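# Egg prices at the Cirkbridge market – am I the only one feeling this?

**peachpit_dora** wrote:

OK so I did my usual Saturday run this morning and came home kind of stunned.

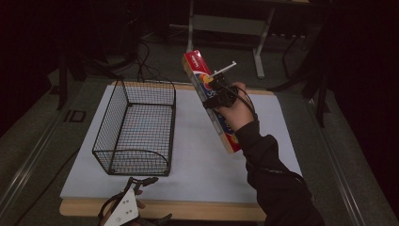

The farm eggs I've been buying since forever went up again, second time since spring, and the lady at the stall just sort of shrugged at me and said "feed." Which, fine, I believe her! But then I walked over to the Weerasinghe grocery on the corner and their store eggs had jumped too, and so had butter, and the big bags of flour were marked up so much I put mine back on the shelf and stood there like a dope doing math in my head.

I bake for my sister's coffee cart (muffins mostly, some hand pies) and I can't keep eating the difference. She can't really raise her prices either, people get weird about a muffin. So what's everybody doing? Are you switching stores, driving out to the farms, buying in bulk and freezing? I would love some real numbers if anyone keeps track.

Posted July 9, 2022

---

**mudroom_hank** wrote:

You're not imagining it. I keep about a dozen hens out past the grain elevator and my layer feed has gone up three times. I used to break even on eggs and now I pay for the privilege of having chickens. The lady at the stall is being straight with you.

Heat doesn't help either. Mine go off laying every time we get a stretch like this, and a bigger flock is going to do the same thing unless they've got fans and shade for every bird.

---

**tallyho77** wrote:

I'm going to be the grump here. Feed is up, sure. Diesel is up, sure. But there are three egg stalls at that market and all three went to the same price on the same weekend. You can't tell me they all got the same feed bill on the same Friday.

I've been shopping there long enough to remember when you could play one stall off the other a little. Now it's one price, take it or leave it.

---

**mudroom_hank** wrote:

> all three went to the same price on the same weekend

They can read each other's signs, man. They're standing thirty feet apart. If the guy next to you goes up and still sells out by ten, you'd go up too.

---

**tallyho77** wrote:

That's exactly my complaint though?? You just described it in nicer words.

---

**Elisa Orlandini** wrote:

Hi all, I sell at the market (greens, squash and beans, no eggs, so please don't throw anything at me). Just want to say a little about what it looks like from the other side of the table.

My stall fee went up to $118 for the month. My boxes and bags cost more. I lost most of a lettuce planting in the June heat, the whole bed bolted in less than a week, and what I have left has to pay for what I plowed under. So when I add fifty cents to a bunch of something, that's me trying to get to September.

And no, we don't get together and set prices. I wish we were that organized – half of us can't agree on where to park.

@peachpit_dora, if you're baking in quantity, please ask people about seconds! Cracked-but-clean I can't speak to, but small pullet eggs are a real thing and they're usually cheaper because shoppers want the big ones. You weigh them instead of counting and your muffins won't know the difference.

---

**peachpit_dora** wrote:

Oh I never thought about pullet eggs! I've always just gone by count like my mom did. OK, digging out the kitchen scale tonight.

And thank you for jumping in, I feel bad now about squinting at your zucchini last week.

---

**quietpantry** wrote:

I do keep track, because I'm that person. I've got a spreadsheet for our household of four. Groceries for the first week of July came to $156, and it was the same basic list I buy every summer: milk, eggs, bread, chicken thighs, rice, beans, fruit, coffee, whatever vegetables look decent. I won't bore you with all the tabs but the things that climbed the most for us were eggs, cooking oil and anything with wheat in it. Bananas have barely moved. Rice hasn't been too bad either.

What helped us was cutting down the number of trips. I go every ten days now and we eat strangely for the last two of them.

---

**bramblejo** wrote:

Has anybody tried the Flidum app? It's supposed to show you store prices side by side. My neighbor swears by it. I put it on my phone and it told me eggs were cheapest at a store that, when I got there, had no eggs.

---

**quietpantry** wrote:

I had it for a month. The prices are whatever the last person typed in, so some are fresh and some are from before Easter. It's OK for shelf stuff. I wouldn't drive anywhere on the strength of it.

---

**tallyho77** wrote:

Deleted it. Wanted my location, my email AND my birthday to tell me the price of an onion.

---

**old_route_9** wrote:

Dora, for flour, look into the Wikov mill. It's a bit of a haul, but they sell to the public out of the side door on weekdays and the fifty pound bags come out a lot better than the grocery. Cash or check. Bring somebody to help you lift because the loading guy has a bad shoulder and won't offer.

You do need somewhere dry to keep it. I lost half a bag to weevils one summer and I'm still mad. A couple of days in the chest freezer first takes care of that, if you've got the room.

---

**mudroom_hank** wrote:

Second the mill. Their whole wheat goes rancid quick in warm weather, though, so only buy what you'll use.

---

**peachpit_dora** wrote:

Does the mill have a minimum? I go through plenty but I've got a hatchback and a second-floor apartment.

---

**old_route_9** wrote:

No minimum that I ever ran into. If you order 400 pounds or more they'll deliver inside the county, so if your sister knows other folks with carts or a bakery you could go in together.

---

**bramblejo** wrote:

I'd go in on a bag or two! I'm only baking for home, but it's me and three teenagers and the bread disappears overnight.

---

**tallyho77** wrote:

Not to be a wet blanket (I know, I know) but group buys get messy. We did one for beef a few years back, somebody was holding $2000 of other people's money in a coffee can and two families backed out the day before pickup. Get paid first, write it all down.

---

**Elisa Orlandini** wrote:

He's right about that one. We do a seed potato order every winter and I don't put a name on the list until I've been paid.

---

**peachpit_dora** wrote:

OK, so the plan: I'll call the mill Monday and ask about delivery, and if it sounds doable I'll start a separate thread for anyone who wants in. Money up front, tallyho, I promise – no coffee can.

Still don't know what to do about butter. I tried half oil in the blueberry ones and my sister said they tasted "fine," and I know what that means.

---

**quietpantry** wrote:

Butter freezes great, so stock up when it's marked down. For the muffins, try oil with a spoonful or two of plain yogurt. Mine come out pretty close, and they stay soft into the next day.

---

**mudroom_hank** wrote:

If you're after eggs in the fall, message me around the time it cools off. The girls usually pick back up for a few weeks before the days get short. Bring your own cartons please, I'm down to four.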